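Pebble table

Print
E-mail

A pebble table is a low or medium-height table whose top has a rounded, irregular outline with no straight sides and no corners. The name comes from the likeness to a flat river stone. Tops that curve inward on one side are also sold as kidney tables or bean tables, and the three names are often used for the same piece. Pebble tables are found in living rooms, waiting areas, shared work halls and hotel lobbies.

Shape and size

The outline of a pebble table is made up of several curves that run into each other. Most have one long, gentle edge and one end that is fuller than the other. Seen from a standing position near the fuller end, the table may look close to round, while from the side it looks oval. For this reason sellers usually give two measurements, the greatest length and the greatest depth, along with the height.

A common size for a lobby table is 1186 millimeters long and 627 millimeters deep. Heights vary more than lengths do. Tables meant for use with armchairs are kept low, and those meant for laptop work are closer to the height of a writing desk.

The rim may be square cut, beveled or fully rounded. A thick rounded rim is the most common on light wood tables and suits rooms where people pass close to the furniture. It also hides small dents better than a sharp edge. 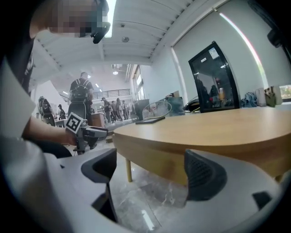
Wooden tops are made either from solid boards glued side by side or from a core covered with a thin layer of real wood. Solid tops can be sanded and refinished many times. Veneered tops are lighter and less likely to warp, but the layer at the rim is easily damaged, and a curved rim is harder to patch than a straight one. Ash, oak, beech and birch are all used. Pale, honey-colored finishes have been the usual choice in public rooms, where they go with gray stone or tile floors and white walls.

Legs and base

Most pebble tables stand on tapered wooden legs set in from the rim. Three legs are enough for a small top and will not rock on an uneven floor, but the table can tip if someone leans on the wide end. Larger tops have four or more legs, or a wooden frame underneath that ties the legs together. On polished floors the feet are usually fitted with felt pads - bare wood slides too easily and can leave marks.

Because the outline is uneven, the legs cannot simply be placed at the corners. Makers find the balance point of the top first and set the legs out from there. The workshop Hestitz, which built pebble tables in small runs, cut a full-size paper pattern for each top and marked the leg positions on it before any wood was drilled.

Use in shared rooms

In open halls a pebble table is often placed on its own in the middle of the floor, with clear space on every side. People can walk around it in any direction, and there is no head of the table. It serves as a place to put down a phone, a tablet, papers or a framed picture. The curved sides make it less useful against a wall, where a gap is left behind it and small items fall through.
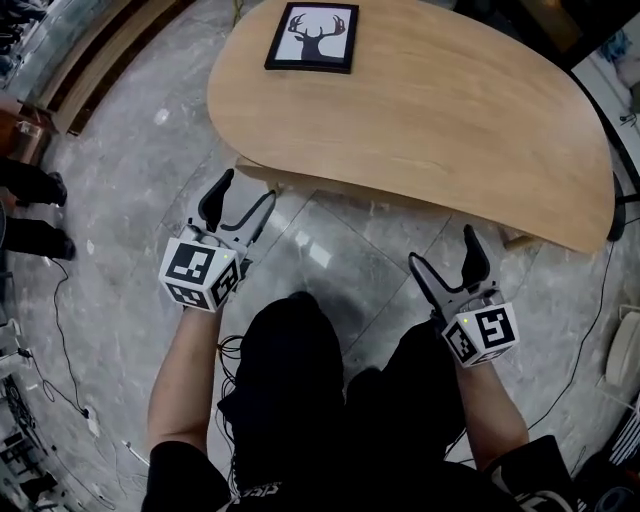 Tindall disagrees on the last point, and argues that the gap is useful for cords and that a kidney-shaped top with its long outer curve to the room works well along a wall or under a window. The same view holds that the real weakness of the shape is seating, as chairs drawn up to the inner curve end up too close together.

Framed items are commonly laid flat or propped on pebble tables. A frame has straight sides and does not line up with any part of the rim, so it is usually set well back from the front edge. Lamps and plants are placed at the fuller end, where the top is best supported.

Two or three pebble tables of different heights may be grouped so that one partly overlaps another. Sets of this kind are called nesting pebbles. The Zano set had three tops, the smallest of them 558 millimeters long, and was sold mainly to waiting rooms. 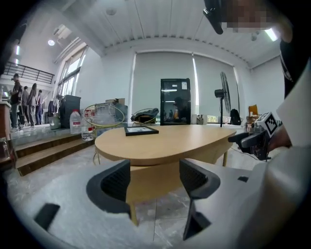 Care and cleaning

Wooden tops are dusted with a soft dry cloth and wiped with a damp one when needed, following the grain. Oiled tops are treated again once or twice a year. Lacquered tops need no oil, but scratches in the lacquer cannot be rubbed out and the whole surface has to be redone.

Fingerprints and drips collect on the underside of a rounded rim and are often missed. Leg bolts work loose in busy rooms and should be tightened when the table starts to sway. A pebble table should be lifted by the frame - pulling it along by the rim puts strain on the leg joints.

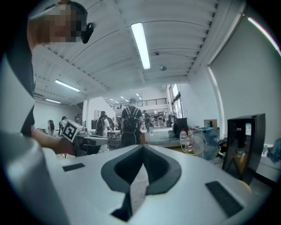

Related forms

The boomerang table has a deeper inward curve and pointed or narrow ends. The oval table has the same curve at both ends and is easier to fit with a cloth. The Vernar bench table is a long pebble shape, 2841 millimeters from end to end, used standing up in workshops and reading rooms.

Print
E-mail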